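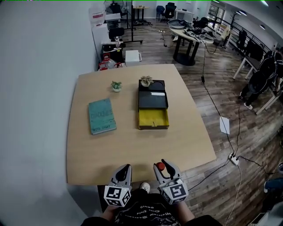
The old teal hardcover, the yellow drawer, and a succulent, all on the square table.

So I finally finished the big Bostness novel. All 819 pages of it! I started in April and I have been dragging that brick to the dentist, to the laundromat, and on one very long bus ride where I read the same paragraph for half an hour while a man behind me ate sunflower seeds. And now it's over and I don't know what to do with my evenings.

If you've been here a while you know I gave up on long books for years. I'd get to page 96 or so (it was always right around there, I swear) and something would go slack. I'd put the thing face down on the arm of the couch and pick up my phone, and a month later I'd be returning it to the library with a fine. I figured my brain was cooked.

What changed is pretty boring. I stopped reading in bed. I love the idea of reading in bed, the lamp and the blanket and all that, but I'm asleep in 2 minutes flat and then I have to go back and find out who drowned. Now I read at the kitchen counter right after supper, with the dishes still sitting there, and I get up to 3 chapters in before anything else starts nagging at me. The stool is uncomfortable. I think it helps.

The other thing was letting myself skip. There's a whole stretch in the middle about the salt trade in Isen, with the tariffs and the barges and the cousin who keeps the ledgers, and I skimmed it with zero guilt. Then of course the ledgers matter later on, so I had to go back and read it properly, and by that point I was so worried about the cousin that I liked it. I even liked the tariffs.

I'm not going to spoil the ending, but I will say the last crossing to Tan made me cry into a bowl of cereal. It was the part with the coat. If you've read it you know about the coat.

A few of you asked whether the Wakudance audio version is any good. I tried an hour of it while I was cleaning out the hall closet, and the narrator has a lovely voice, kind of gravelly and patient, but he does every single child in the same squeak and I couldn't take it. My sister loves it, so maybe I'm just cranky. Try the sample first.

Next up I want something short. Really short, like a mystery I can polish off over a rainy weekend, with a house and a missing will and a rude aunt. I've got a couple on hold at the library but I'm way down the list for both, so if you have one you'd press on a friend, leave it in the comments. No serial killers please, I live alone and the pipes in this building already make plenty of noise at night.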